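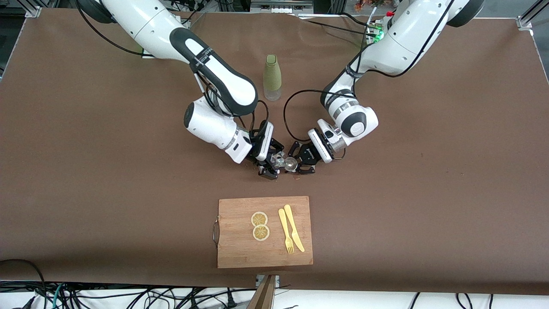
Workshop Talk > Builds in Progress > Arms and Grippers

Two arms, one small part – handoff keeps going wrong

**kuusisto_bench**
Hello all, and thanks again for the help with the frame last month. Both arms are up now and I've moved on to the fun part, passing a little silver cap from the right gripper to the left. I'm using brown paper over the table, which I like very much because it's cheap and I can draw my marks right on it. My trouble is the moment when both grippers have hold of it. Over 20 tries I got a clean pass only 2 times. Should I slow everything down, or is this a calibration thing?

**Clendbridge**
Lovely to see this coming along! My money is on calibration. If the two bases disagree by even a hair, each arm thinks the cap is somewhere else and they end up tugging at each other. Touch the fingertips together at a few spots over the table and write down the difference.

**sideo_sam**
I'll have to disagree a little, friend. Shiny round parts slide in flat finger pads no matter how well you measure. I glued a bit of 320 grit paper on mine and most of the misery went away. Slow is fine too, but grip first.

**Clendbridge**
Sandpaper will scratch the part, though, and it hides the real error. I'd hate to see anyone start there.

**sideo_sam**
It's a cap, not a wedding ring :)

**Onni Kokkonen**
You two could both be right. On my build I let the receiving arm go soft for the last bit of the close, so it settles onto the part and doesn't fight the other one. Also, tie up your cables a little higher at the wrists. Mine used to pull on the gripper at certain angles and I blamed the software for weeks.

**kuusisto_bench**
Thank you all so much. I'll do the fingertip check tonight, then try Onni's soft close, and keep the sandpaper in the drawer for now – sorry, Sam! Does anyone have a favorite way of marking the spots on paper so they don't smear?

**sideo_sam**
Pencil. And the drawer is a fine place for it until you come around.

Filed under: two-arm builds, grippers, home shop
8 comments | 2 shares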